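Skesard Manipulation Club: Frequently Asked Questions

Last revised 4th April. Questions that are not covered here go to Ourania Deligiannis (membership, scheduling) or Apolline Texier (hardware, data).

Who can join?

Any enrolled student. You do not need to be in an engineering program. You do need to finish the bench safety sheet before your first session and have it signed by a station lead.

Do I need to know how to program?

Not to start. New members spend their first weeks teleoperating the arm and labeling episodes. Members who want to work on training or evaluation should be comfortable with Python and the command line.

What is the club working on this term?

The Nerkside entry. Nerkside is a household handling competition held in June. Each team submits one trained policy, which is run on the organizers' arm with objects the team has not seen. Our entry covers the packaging category: flat and folded material that has to be picked up, moved and put down inside a marked area.

How many episodes do we need?

The target is 600 accepted episodes. As of this revision we have 224. Rejected episodes do not count toward the target but are kept on the Tullum drive, because the failure labels are used in evaluation.

What makes an episode acceptable?

It must start with the gripper open, contain one complete pick and place, and end with the arm back at its rest pose. The time limit is 90 seconds. Pauses are fine. Reaching into the workspace with your hand is not, and the episode has to be discarded even if the arm recovers.

How long is a session?

Each session is 2 hours, including setup and shutdown. Two people are required at the station at all times: one operates, one logs. Swap at the halfway point.

Which gripper do we use, and can I change the pads?

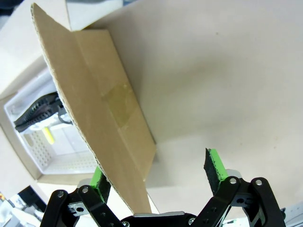 The station runs a parallel gripper with replaceable finger pads, and pads are changed only by a station lead. If one is peeling or has rotated on its mount, stop and write it in the log. Before closing on folded cardboard, check the wrist view: the panel should stand between the two black pads, with the green edges of both pads in sight. The crease matters too. A grasp across the fold behaves differently from a grasp on a single panel, so note which one you made. If there is packing tape on the piece, as on the rear panel here, record it under surface type.

Can I bring my own objects?

Yes, if they are dry, clean and free of staples. Ragged cut edges are allowed — the competition set will have them. Give each new object an entry in the object list before you record with it.

What if the arm faults during a run?

Press the stop, leave the arm where it is, and copy the fault code into the log. Do not clear it yourself unless you have been signed off on Estrella, our control software. Episodes interrupted by a fault are marked F.

Can I get course credit?

Only through an independent study agreement with your own department. Ask Ourania for the hours form before you begin, as past hours cannot be added later.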